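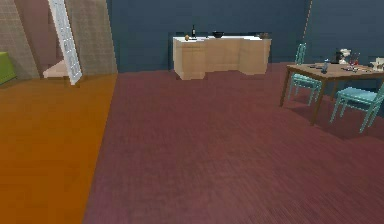
What do you get for the Trivdale starter plan? A license for one seat, the kitchen scene pack, and a scripting layer that lets you reset a room, shuffle what's on the counters and run a task again, all for 465 a month.

2/22/26
4 min read

Sunday, quiet building, good day for poking at a trial copy. Vasanthi Navaratnam wants an opinion from me before the trial lapses and I'd been putting it off (sorry V!).

Install was painless, 10 minutes including the coffee. The layouts are random in a way I sort of love: maroon carpet, orange wood, teal chairs, who decorates like this? But that's what we want for stress-testing the Jona policy, which has only ever lived in beige kitchens. Counter on one wall, dining table off to the right, plenty of open carpet to drive across.

Ran 2,000 resets overnight on the old desktop. 3 hung, all at the lighting step, and I restarted those by hand. Beline never got through a night like that for us.

Gripes: some of the wall panels and the door sit at odd angles, and I can't tell yet if that's the generator or my settings file. Small tabletop stuff is hard to make out from across the room too. I want to try a higher render size before I complain to McIntyre, who sold us the trial.

Next: bowl pick-up from the counter, then the bottle. Leaning toward one seat through March.

Comments

Arnout Desmet: Check the wall offset in your settings, mine was set in degrees and it wants radians.

Vasanthi Navaratnam: Thanks!! Can you save the logs from the hung ones?

Questions about this notebook: ask at the sim bench
© 2026 | Back to top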